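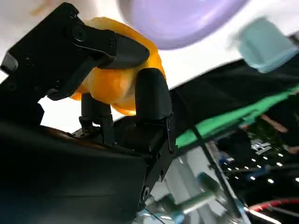

**Figure 3.** Wrist view during the tidying task. A soft orange object is held at three contact points by the fingers of the gripper.

### 4.2 Picking up soft objects

The tidying task was the one our partners at Eide asked for first. Most of what has to be picked up from a living room floor or a play table is soft, and soft things are hard for a machine in ways that cups and boxes are not. The surface folds under pressure, so the shape the planner saw before the grasp is no longer the shape in the hand. In Figure 3 a crease runs between the upper finger and the front finger, and the object bulges on either side of it.

We ran 2672 grasp attempts in total, split between the Metivau controller and the baseline described in Section 3. An attempt was scored as a success if the object was lifted, carried to the bin and released inside it. Dropping the object on the rim of the bin was scored as a failure, even when it then fell in. Scoring was done by Mercy Mugo and Edvin Kvam from the recorded video, and the two cases on which they disagreed were settled by Birger Granström.

The most common fault was a grasp on too little material. The fingers closed on a fold or a lobe, the force reading looked normal, and the object slid out during the lift. We logged 229 failures of this kind. Raising the grip force did not help much with plush items, and with foam it often pushed the object out sideways. A short test lift before the full lift worked better, but it made every cycle longer.

A third contact point changed the result more than any change in force. With two contacts the object could still turn about the line between them - this was the usual start of a slip. With three it mostly stayed where it was. The cost is that the third finger needs clear space beside or under the object, and in a full bin or a crowded corner there often is none. In those cases the controller falls back to two contacts.

Speed remains the weak side. A person clears the same table in well over two minutes less than the machine does, and does not need the objects to be spread out first. Åsmund Amundsen, who ran the shop-floor trials at Workadwood, saw the same gap when sorting offcuts and rags. We would call the tidying task possible at this point, under supervision, but too slow for daily use in a home. Section 4.3 repeats the test with the lights dimmed.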